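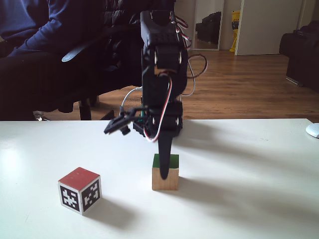

3.2 Blocks, paint and the table top

I'll say more about the cubes than most papers would, mainly as I spent most of August fussing over them. We wanted a small set of objects that anyone could make at a kitchen table, and a wooden cube is about as plain as an object gets. Ours started as bare cubes from a craft supplier called Shiferaw. Gilang Pasaribu sanded the edges by hand (he's far more patient than I am) and I did the painting.

Only the top face of a plain cube gets paint. We tried coating all the sides at first and hated it! The paint built up at the corners, and the cubes stopped sitting square against each other. With bare sides you still get the wood color to set against the top, and touching up a worn cube takes 5 minutes. The green we settled on is darker than I'd pictured from the lid of the can, but it reads well on a white table, so we kept it.

The marker cubes are a different story. Those carry printed square patterns on white side faces, under a red top, and they went through 4 rounds of printing before I was happy. Glossy paper was a mistake. Under the window light it flared badly, and Trevor Kowalchuk finally talked me into a matte sheet from Skornent, glued down and pressed overnight under a stack of books.

Then there's the table. White sounds like an easy choice, and for color it is, but it picks up every scuff and every shadow. I wiped it down each morning and gave up on the marks that wouldn't lift. The shadows bothered me more. When the sun comes in low, a cube's shadow can stretch out longer than the cube is wide, and the soft edge makes it hard to say by eye where the wood stops. We thought about blinds, then decided to leave the daylight alone, as most people's rooms have it too.

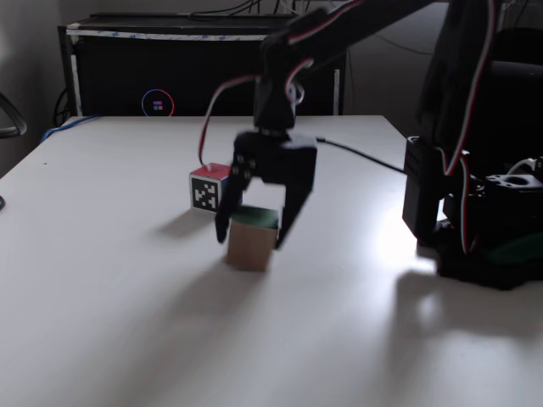
Figure 2. Green-topped wooden cube between the open gripper fingers, with a marker cube behind it.

We laid out 110 arrangements in all, each with a plain cube and a marker cube placed by hand. I didn't measure the gaps. I just put them down the way you'd put down a cup, then wrote the layout number in the Jinley notebook. Trevor repeated 2 of the layouts from my notes and came close enough that I stopped worrying about my handwriting.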